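Ermira Krasniqi joins Hesine to lead work with fathers and carers

February 12, 2021

We are delighted to welcome Ermira Krasniqi to Hesine as our new Family Programmes Coordinator! Ermira takes over the parenting groups in Drerkilgate and will also look after the new ones opening in Zernetti this spring, so she has a busy few months ahead of her.

Many of you will know her already. She trained as a youth worker and spent 14 years in community centres, most recently running the evening sessions at the Alcantara centre, where fathers and grandfathers came along with their children to cook, mend bikes and talk about how things were going at home. When the centre had to shut its doors last year she moved the whole lot on to the telephone, ringing round the families in the evenings, and by December 60 of them were still taking part (a lovely result, and a huge amount of dialling).

"I love the point where somebody who came in with his coat on and his arms folded starts asking the others what they do at bedtime," Ermira said. "The groups are full of people who want to do right by their children and have never had anywhere to talk about it. I can't wait to meet everyone in Zernetti." 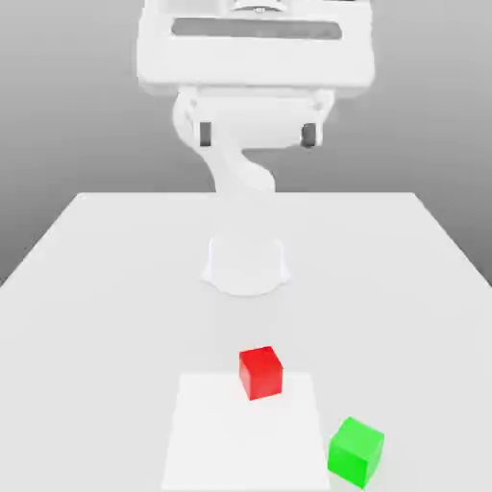
What happens next

The Drerkilgate groups carry on as they are for now, by phone and online, on their usual evenings. Ermira will be sitting in on all of them over the coming weeks to say hello. If you are already in a group you don't need to do anything, your facilitator will let you know when she is joining.

In Zernetti we have 80 places to offer, for fathers, stepfathers, grandfathers, foster carers and anyone else who is bringing up a child. Groups are free, and each one has 2 facilitators. Sessions can be held in Albanian as well as English, which we have wanted to do for ages and which Ermira has made possible. Please say which you would like when you get in touch.

Thank you, Gunārs

Gunārs Lūse, who has held the post up to now, is staying with Hesine and moving across to our schools work. He wrote the very first session plans for Drerkilgate and we still use most of them, including the one with the paper boats. He and Ermira will share the handover until the Zernetti groups are up and running.

To ask about a place, or to put a friend's name forward with their permission, call the Hesine office or leave a message with any of the facilitators.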